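The Sweet Shop at the End of the Line

Roderham, half past seven, rain. The bus drops you outside a closed bank and then there's nothing much until the corner, where the lights are on at Hoarau and somebody is already boiling sugar. You smell it before you see the sign. Burnt, then orange peel, then burnt again.

I came for an hour and stayed till they threw me out.

Small-town confectioners were meant to be finished. Supermarkets had the price, the garage had the opening hours, and the old jars went off to antiques fairs. Roderham lost two of its three sweet shops in one winter. Hoarau hung on, mostly by selling birthday cards and batteries, until Solange Deschamps took the lease and got rid of the batteries.

"People still come in for them," she says, not looking up from the pan. "I send them to the garage. The garage sends me people for fudge. Good arrangement."

She learned the trade in Prundau, in a kitchen with no windows, from a man who wouldn't write anything down. So she wrote it down for him, at night, on the backs of delivery notes. The notes are in a biscuit tin under the till. Nobody else may touch the tin. I asked.

Fruit jellies are what she is known for. Proper ones — pulp, sugar, pectin, a long slow set — and they sell out by lunch on Saturdays. Orange is the favourite, lemon a distant second, and blackcurrant has a small and very loud following. She makes 300 pieces on an ordinary day and 700 before a holiday, cut by hand, rolled by hand, then left alone. The leaving alone is what goes wrong. Apprentices poke them. 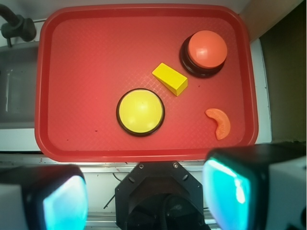
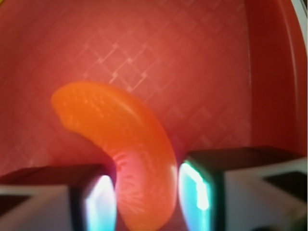
Orange, and a curve to it.

Money, then. Fruit is dear, sugar is dearer than it was, and the shop's gas bill made her sit down on the step. She put the quarter-pound bag up once last year and lost one customer, who came back in August and pretended he'd been away. She won't go up again before Christmas. After that, she doesn't know.

The rival is Grellari, out by the ring road, which does the glossy boxes and the wedding favours. Everyone in town has a view. The chocolates are better at Grellari, Solange says so herself, quite cheerfully, and buys a box for her mother. But the jellies there are set too hard and taste of the bag. You could resole a shoe with them.

By 10 there is a queue. A woman wanting something for a sore throat. Two boys with coins counted out, then counted again becuase one had rolled under the radiator. A man who buys the same four ounces of barley sugar every week and likes to be asked what he wants.

The lunchtime lull is short. Solange eats standing up, bread and cheese, nothing sweet. She hasn't liked sweets since she was twenty. She tastes every batch, makes a face at every batch, and sells it anyway if the face is the right one. The apprentice is learning the faces.

Then lemons to zest, pans to scrub, a phone that wont stop. Somebody wants jellies posted to Leeds. She says no, they sweat in the post. Somebody else wants a job. She says come on Thursday, wear flat shoes.

I left with a paper bag and missed the bus.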